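Elsie Ormsby is an American legal scholar and clinical law teacher whose work concerns landlord and tenant law, small claims procedure, and the enforcement of consumer judgments. She directs the Ruddock Housing Clinic, where second- and third-year students represent tenants in eviction and repair cases under faculty supervision.

Career

Ormsby worked as a staff attorney in a county legal aid office before entering teaching. She joined the clinic as a supervising attorney and became its director after 11 years. The clinic enrolls 16 students each term. Intake is held on Tuesday afternoons, and case rounds follow in the evening.

Her courses include Evidence, Remedies, and a seminar on courts of limited jurisdiction. Students in the seminar observe hearings and prepare a written report on the handling of unrepresented parties.

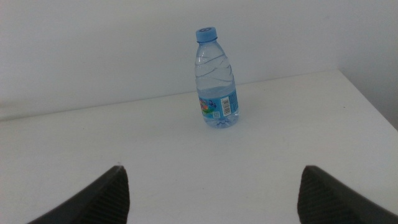 Research

Ormsby's best-known article, "Notice and Default in the Lower Courts," examined 87 eviction files in which the tenant did not appear. She found that the address used for service differed from the address on the lease in 34 of them. The article proposed that clerks compare the two before entering a default.

Later work deals with repair orders and the power of a court to reopen a case after a landlord fails to comply. A shorter essay treats the use of stipulated settlements in hallway negotiations.

Litigation

Ormsby was lead counsel for the tenants in Aseva v. Illa Properties, which concerned the return of security deposits after a change of building ownership. The court held that the new owner was bound by the prior owner's duty to account for the deposits.

See also

Clinical legal education
Default judgment
Warranty of habitability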